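Saltellow Reading Rooms: progress report to the Zornico Fund
Report by Olumide Balogun, program manager
April 10, 2018

You asked for a plain account of the second grant period and whether I think the third should go ahead as planned. I think it should go ahead in a smaller form. My reasons follow, and some of them will not match the cheerful version that went into the winter newsletter.

Where we stand

The program runs evening reading sessions for adults at 6 sites in and near Saltellow. Enrollment stands at 1279, and that is the figure you will have seen quoted. I would ask you not to lean on it. It counts everyone who has filled out a card since the first grant period, including people who came once to get out of the rain and people who moved away. A card is never closed. When we ask a different question, namely who came to at least four sessions in the last quarter, the answer is 141.

I don't consider 141 a bad number. Many of those people work two jobs. Several have gone from not being able to follow a letter from the school to writing back to it. But a program for 141 regular readers is a different program from one for 1279, and our budget was written for the second.

The sites

Cendton is the strongest by a good distance. It has a bus stop at the door, a lead tutor who has stayed for the whole grant, and a room that is warm in February. I mention the room because two of the others are not, and attendance at both fell off in the cold months and hasn't come back. We have spent a fair amount of time discussing lesson content as the cause. My own view is that people do not like reading in their coats.

The Abdel Hamid Center site opened late. The lease took longer than the landlord told us it would, and the first sessions were held in a hallway. It now has a proper room and a growing Thursday group, mostly parents. I would keep it, though it has not had long enough for me to say anything firm.

The remaining sites are small. One of them has had more tutors than readers on most evenings. I recommended closing it in my last report and was asked to give it another quarter. I have given it another quarter, and I recommend closing it.

The placement test

We said we would show reading gains using a test at entry and again after twelve weeks. The average gain looks very good on paper. I have doubts about it.

The second test is only taken by people who are still coming at twelve weeks. Those who were struggling or bored are mostly gone by then, so we are measuring the ones for whom it worked. The two versions of the test also share a passage about a train timetable, and readers told tutors they remembered it. I have asked for the passage to be replaced. Until that is done I would rather you did not quote the gain in your own annual report. If you must, please say how many people it covers. It covers 29.

I know this is thin. We had hoped for far more paired results, and the shortfall is partly our fault: one site stored its entry tests without names on them, so they can't be matched to anything.

Tutors

Tutor hours were delivered close to plan. Turnover was high in the fall and has settled. The paid training day was well liked, going by the feedback forms, but the forms were handed to the trainer at the door, and I have never yet seen a harsh one collected that way. What I can report is that tutors who attended are using the phonics cards more often, according to the session logs.

Weekend pairs, in which one reader works with one tutor on whatever the reader brings in, have cost more per hour than anything else we do. They are also the only part of the program with a waiting list. Readers bring in lease forms, pill bottles, a driver's manual, a grandson's comic books. I came to this part of the work expecting to cut it, and I have changed my mind.

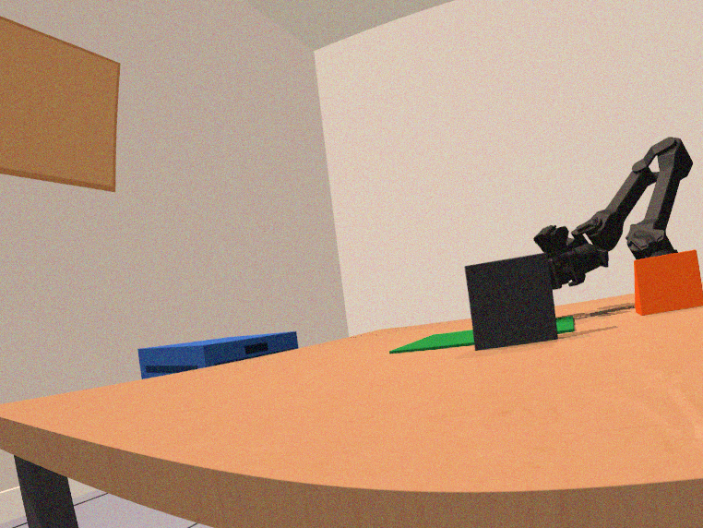
The tablets are another matter. A large share of the equipment line went on them, on the promise that readers would practice at home between sessions. The usage reports show a burst of activity in the first two weeks after a tablet is lent out and very little later on. Some are being used by children in the household for games, which I don't object to, but it isn't adult literacy. I would not buy more. I would move what is left of that line into bus passes, which readers have asked for at every site meeting I have sat in on.

Spending

We are under budget on rent, owing to the late opening, and over on printing. The printing overspend came from large-type editions that nobody had planned for and that are now the most borrowed items on the shelf. The full ledger is attached separately. There is one open question about a duplicate invoice for shelving, which the supplier has agreed to look into and has been looking into for some weeks.

What I am asking for

Release the third payment, reduced by the cost of the site I recommend closing. Let us carry the rent underspend into weekend pairs. Drop the enrollment target altogether and replace it with a count of people attending four or more sessions a quarter. It will make us look smaller, and I would like that to be agreed in writing before anyone compares it with last year's figure.

The new version of the test should be ready for use in June. I will send the first results with names matched, whatever they show, along with the shelving invoice if it has been settled by then.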